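Etusau Residents' and Tenants' Forum
Board: Shared Workspaces
Topic: Proposed changes to quiet room booking rules

pushpa_negi_board
Posted 28 January 2022

Members are invited to comment on the proposed revision to Section 5 of the Workspace Rules. Under the revision, a single booking of a quiet room at the Wasten building would be limited to two hours, and a booking would lapse if the member has not checked in within 10 minutes of the start time. Comments received in this thread will be attached to the agenda.
Pushpa Negi, Board Secretary

Jokerora_Unit7
I support the check-in rule and oppose the two-hour limit. Members who prepare tax filings or sit for remote hearings need a longer period. The present limit of four hours has served them well, and the notice does not state what problem the shorter limit would address.

ledger_and_lamp
I must respectfully disagree with the previous member. On the second floor, the same names appear on the morning sheet throughout January. A two-hour limit would give other members a fair opportunity, and a person who needs more time may book again if the room is free.

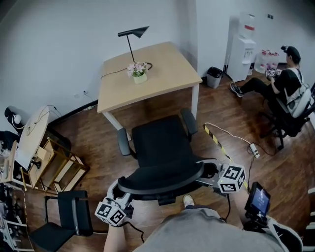
The revision should also say what members are entitled to find in a room when they book it. Section 5 refers only to "suitable furnishings," and complaints under that wording have been difficult to settle. I would propose that a desk and an adjustable chair be listed by name. A black office chair with armrests and a mesh seat, placed at a light-wood table, would meet that standard. A folding chair would not, and several rooms on the lower level still have them.

Jokerora_Unit7
Furnishings are covered by Section 7 and are outside this notice. I would ask that the two matters be kept apart so that the vote is not delayed.

pal_street_tenant
I do not agree that they are separate. If bookings are shortened and the better rooms remain few, competition for those rooms will increase. The board should consider both sections together.

pushpa_negi_board
The comments are noted. The notice is limited to Section 5, but any member may submit a written amendment to Section 7 through the office. The proposed two-hour limit will be put to a separate vote from the check-in rule.

ledger_and_lamp
Thank you. I will submit the amendment in writing.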